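Small Kitchens of Grumville
Gallery, April 2018

Nurhan Canpolat has been collecting play kitchens since her own kids outgrew theirs, and last September she ran out of hallway. We went over to look at what she's kept. None of these would pass a building inspection, though a couple come closer than my first apartment did.

Captions are mine. Complaints go to Yavuz Gündoğdu, who edits this page and enjoys them.

1. The Besnard

The oldest of the lot, bought at a yard sale for 4 dollars and a promise to take the rocking horse too. The oven door has never closed. Nurhan calls this "ventilation."

2. The pantry shelf

Tiny cans, tiny cereal, one full-size jar of real paprika that wandered in and was never asked to leave. The kids who visit treat it as the good stuff.

3. The Uvberg, in pieces

It arrived flat, with 40 screws and an instruction sheet that seems to describe a bookcase. Panagiotis Karras put it together over two evenings and has stopped taking questions about the extra shelf.

4. Firdevs at the register

Not strictly a kitchen, but every restaurant needs somebody to overcharge you. Firdevs Tokgöz is asking 1000 dollars for a felt egg. She did not come down.

5. The white one

My favorite, and the one I'd move into. White counter, subway tile with gray grout, a black glass cooktop with the burner rings printed on. I have wanted that backsplash for most of my adult life, and it belongs to people who eat blocks.

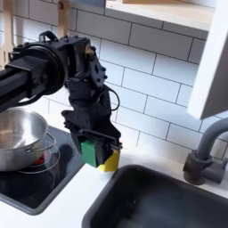

The menu at this end of the house leans heavily on green and yellow. Green has been a vegetable, a sponge and a stick of very old butter. Yellow is cheese, and I was corrected sharply when I suggested cornbread. The steel pot is nicer than mine, with a proper rolled rim and a wire handle, and I've never had a stove and a sink that close together without somebody's elbow in the soup.

6. The Reser sink

The faucet turns and nothing comes out, so it's a faithful copy of the one in Erhan Saraç's rental. Erhan asked us to print that. His landlord reads the page.

7. Dish rack, after lunch

Lunch was served to 130 stuffed animals, according to the chef. Washing up was left to the adults, who are still finding spoons under the couch.

More from the hallway once Nurhan finds the box with the toasters in it.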